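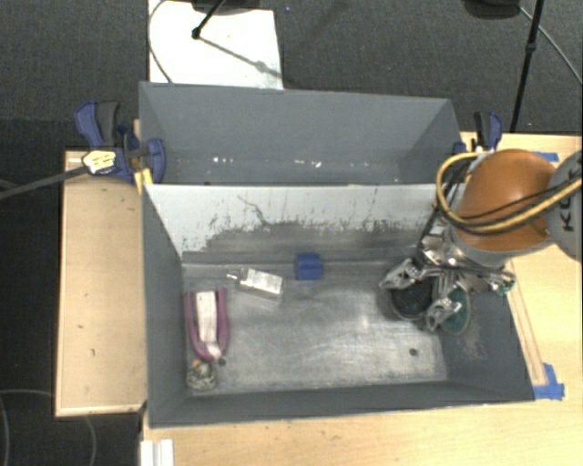
Sorting Small Stuff: an evening course for people with full drawers
Kamness Adult Learning, Room 6
Tutor: Thilini Herath
Notes for session 2: Odds and ends
July 6, 2023

Hello again everybody, and hello to those of you who missed last time. These are my notes more or less as I talk through them, with a bit of extra on the end for the people who asked about bathroom cupboards. Scribble all over them!

Where we got to

Last session was the big things: coats, bedding, the chair nobody can sit on for the pile. Big things are easier than people think. You can see them, you know what they are, and there's usually only one sensible place for them to go. This session is the other lot. Blocks and bottles and little bits of plastic, the stuff that gets moved from the worktop to a bowl and from the bowl to a drawer, and then comes out again when you're looking for the scissors.

I call it mixed stuff, and the trouble with mixed stuff is that every piece asks you a different question. A jumper only ever asks "do I still wear this?" A small blue block wants to know which set it came out of, and a flat little bottle with a nozzle wants to know what on earth is in it. By the time you've answered five or six of those you're tired, and back in the drawer it all goes. I still do it myself, I should say. My own hall drawer was a disgrace until December.

Why I use a bin and not the table

I like a proper deep-sided bin for this, and I like metal. Grey metal is plain, it doesn't mind being scratched, and small things show up on it. A bit of blue or green on grey jumps out at you. Tip the same things on to a patterned tablecloth and you'll miss half of them (ask me how I know). The sides stop things rolling off as well, and if the doorbell goes you can pick the whole lot up and put it on a shelf.

Two bins are better than one. Stand them one behind the other, work out of the front one, and let the back one be for whatever you've decided about. You can do it side by side if you've got the room, but on an ordinary kitchen table I find my elbow ends up in the second bin.

If you haven't got metal bins, roasting tins are fine. So is a washing-up bowl, though it's round in the corners and everything slides to the middle. The Clendetti stacking trays I passed round last session are nice if you want to spend the money, but please don't go and buy anything before you've done a drawer or two. I mean it. Half the people who come on this course have a cupboard full of empty storage boxes.

Only a few things at a time

Here's the one rule I'm bossy about. Don't fill the bin. A handful goes in, and they get spread out so that you can see bare floor between them. Think of a grey bin with a block, a bottle, something cup-shaped and dark, something green and oval, and one of those bendy U-shaped pinkish-purple things that every house seems to own. That's plenty for one go. You can look at each of them properly, and nothing is buried.

Zorica Angelovski, who some of you will know from the Tuesday – sorry, from the daytime group, started out by emptying an entire sideboard on to the carpet. She was at it until midnight and ended up sleeping in the spare room. She now does a handful a night while the kettle's on and she's much further along than I am.

The order I go in

1. Take a handful and lay it out in the bin.

2. Take out anything you can name AND place. Both, mind. "It's a battery and it lives in the kitchen" counts. "It's a battery" doesn't.

3. Stand up anything that holds other things. Cups, pots, small tubs. Tuck them into a back corner where you won't knock them. Look inside while you're at it! A dark cup is very good at hiding a hairpin, and you can't tell from across the table whether there's something at the bottom. Put your fingers in.

4. Turn bottles round until you can read them. If the print has gone faint, take it to the window or get a torch. A shiny label is a pain under a ceiling light, it just glares back at you, and tilting it a bit usually does the trick.

5. Whatever's left, ask what it belongs to. Not what it is. Lots of small things are parts, and a part without its whole is only worth keeping if you know where the whole is.

6. Everything else goes in the pending pot with a slip of paper saying when you put it there.

Step five is the one people argue with me about. Somebody always says "but it might be important". It might! That's what the pending pot is for. It gets one pot, and when the pot's full the oldest things go.

A word on blocks

Toy blocks, wooden blocks, little plastic cubes off the end of things. If there are children in the house, or were, you'll find these for years. Keep one jar for them near the door of whichever room the toys live in, and don't try to sort them by set. I spent a whole wet weekend sorting blocks by set once and my nephew had them back in one heap before I'd finished my tea.

A word on bottles with nozzles

Glue, oil, eye drops, ink, lens cleaner, sample bottles of goodness knows what. They look alike when they're small, and this is the one place where I'd like you to be careful as well as quick. If you can read it, put it with its own kind. If you can't read it, please don't sniff it or squeeze a bit out to see. It goes in a bag on its own, and the bag goes with you next time you're off to the tip, where you can ask at the desk.

Keep the ones you do keep standing up, lid on, in something with sides. Bottles lying down in a drawer leak, and they always leak on to the stamps.

A word on long and bendy things

Anything U-shaped or curled or looped is a nuisance in a drawer. It hooks on to its neighbours, and then you pull out one thing and get four. I lay mine along one side, with the open end away from me, and keep the middle free. You can use the gap between the arms for something narrow, a strip of labels say, or a thin pen. It's a tiny bit of space but in a shallow drawer I'll take it.

The round and oval things

These want a wall to lean on. Push them up against the side, or into a corner with the cup, otherwise they trundle about whenever you shut the drawer. Egg boxes work very well, as do the plastic inserts out of a Petek biscuit tin. If it's round and you don't know what it is, and it's green, and it feels a bit soft, check that it isn't food. I'm only half joking. We had a lime in the practice drawer last year that had gone quite hard and had been sorted as "ornament" by three separate pairs.

What we'll do in the room

You'll work in pairs, a front bin and a back bin to each pair. One of you picks things up and the other one says where they go, and then you swap over. I'd like the person picking up to keep quiet while they do it, which is torture for some of us. The point is to hear how quickly you can decide about things that aren't yours. Most people are twice as fast on a stranger's stuff.

You've got 13 minutes a turn. I'll ring the bell. If you finish early, have another handful out of the crate by the sink, and please put the lid back on it.

Then we'll have a cup of tea and talk about the pending pots.

To do at home before next time

One drawer. Just one, and a small one. Do it a handful at a time in the order above, and write down on the back of this sheet:

– what you kept and where it's gone
– what went in the pending pot
– anything you couldn't put a name to at all (bring it, we love those)

If you haven't got a drawer that bothers you then do a windowsill, or the shelf in the car.

Bathroom cupboards, for those who asked

Same method, but wipe the bin out first and have a towel handy. Do the bottles before anything else. Check dates as you go. Medicines go back to the chemist, even the ones with a single tablet in the strip. Flannels and sponges don't count as small stuff, so leave them out of it, and hair things get their own cup. The Vetenari over-door pockets somebody mentioned are all right for brushes but a bit floppy for anything heavy – the bottom row sags.

Spare copies of these notes are in the blue folder by the door. Could whoever borrowed the good torch please bring it back.

Next session: paper, and please bring your post.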